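Home | Clubs | Grants | News | Contact

Grulldale Robotics Club - April update for our sponsors
By Doaa Naciri

Hi everyone at Calvo! Quick one from the club room, as your grant form asks for a page every term. We have 17 students signed up now, and $2,667 of your money has gone on motors, bottles of glue and a scary amount of cable. The sorting project (the kids named it Prernar, don't ask me) is well into the bottle stage.

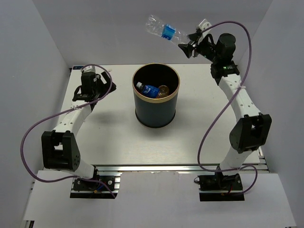 Right arm with a clear bottle, two more already in the bin.

Eugénie Lemaire's group logged 36 practice runs this month and wrote up every single one - I was so proud! Crinkly bottles are still the hard ones, and we drop plenty. Next up is getting both arms to share the work without bumping elbows.

We'd love to keep 2 spare grippers on the shelf before the Ruvberg meet, so I'll send a quote over separately. Come visit any afternoon after 3!

4 comments | 11 shares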